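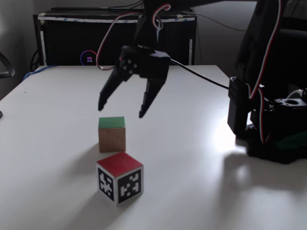 Two painted cubes on the white table, green top and red top.

Small Blocks, White Table

Welcome to the gallery of our block corner. I make wooden cubes in my free time, and in September I began to paint them and put them on the white table. The page is small for the moment, but I want to add more when the next colors are ready. The wood comes from Pawlak, a shop for offcuts two streets from my home, where they sell it by the bag. One bag costs 3 dollars and is enough for a long evening of sawing.

I do not varnish the cubes. I like when the grain stays open and you can feel it with the thumb. Only one face gets color, and the rest I leave as it is or cover with white paper when a cube must carry a printed pattern. The first sanding is with 180 paper. Later I change to 260, which I order from Skusell, as the shops here do not keep it. If you go finer than this, the paint does not hold so well on the edges.

For the green I used a paint from Estik, a matte one. It needed two coats with one night between them. The red was easier and covered the wood in one coat, but it is also a stronger color and shows every hair of the brush. I mixed a little white into the second jar and now it looks calmer to me.

The light on this table is better in the morning, from the right side. The cubes give a soft shadow then, and the red does not become too hard. On Saturday I tried also with the lamp and I was less satisfied.

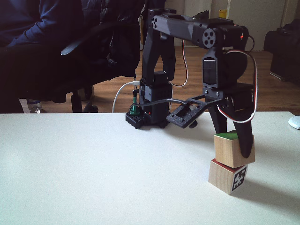 Stacking is the best test for a cube, because any small mistake in the sawing becomes visible when one stands on the other. I check the faces with a steel square before painting, but the eye is more strict than the square. With the green cube on top of the red one, a little turned, the edges do not meet and you see the corners of each block separately. I prefer a tower like this to a perfectly straight one. The black and white pattern on the side of the lower cube also looks good next to the plain wood.

The patterns are printed on ordinary paper at Nisholm, the copy place by the station. Please cut them with a knife and a ruler, the scissors make the corners round. I fix them with a thin layer of glue and press them under a book until the next day.

Blue and yellow are the next colors. The yellow is still too pale, so it will come last.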